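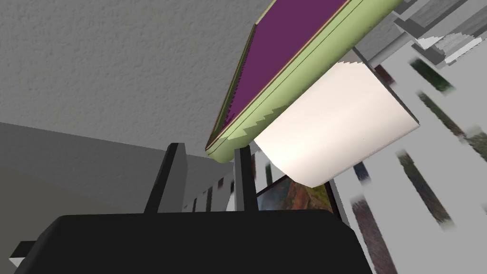 Peduvwood, 29 October 2020

Notes for the session on comparing grippers in simulation
Ilona Orbán

Welcome back, everyone, and thank you for the lively discussion last week (I did read all of your comments on the Narar assignment, and I will get to them, I promise). Today we start on the part of the course I look forward to most, which is putting two grippers through the same table task and trying to say something fair about them.

Let me begin with the wrist camera, since so many of you asked. A camera that rides behind the fingers gives you the gap between them in nearly the same place all the time, and that is a wonderful thing to have when you are lining up a grasp. The price is that the rest of the room tilts and swings as the wrist turns. A book can hang over the fingertips at a very odd angle, and a white cylinder next to it may give you few clues about how far away it is. Please don't try to judge distance from the wrist view alone! Open the wider view beside it and go back and forth between the two, even if it feels slow at first.

Now, the comparison itself. We will call the two finger sets Motaung and Brurnetum, as in the reader. Each set gets 100 trials per object, and everybody starts from random seed 3677 so that we can lay our tables side by side in December without arguing over whose room was harder. If a trial runs past 400 control steps, stop it and write it down as a timeout. A timeout and a drop are different results, and I would like to see them in separate columns.
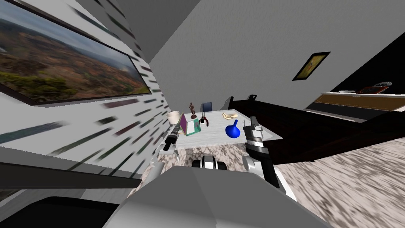
Choose your objects so that they disagree with each other a little. A vase with a bulbous base and a narrow neck offers you two quite different places to grasp, and you should decide on one before you begin and stick to it for both finger sets. A flat book wants a thin finger and a careful approach along the edge. A cup can be taken by the rim or around the body, and those of you who like to be thorough may do both, as long as you report them as two tasks.

With two arms there is the further question of which one should reach. Keep it simple this time and give each arm its own end of the table. Handing things across is lovely to watch when it works, but it brings in a second grasp, and then it gets very hard to tell which finger set deserves the blame.

For your write-up, please include:

The finger set, the object and the place you chose to grasp it
Starting pose of the arm
Successes, drops and timeouts
Two failures described in your own words, with both camera views

Reading for next time is the chapter on contact models, up to the friction section.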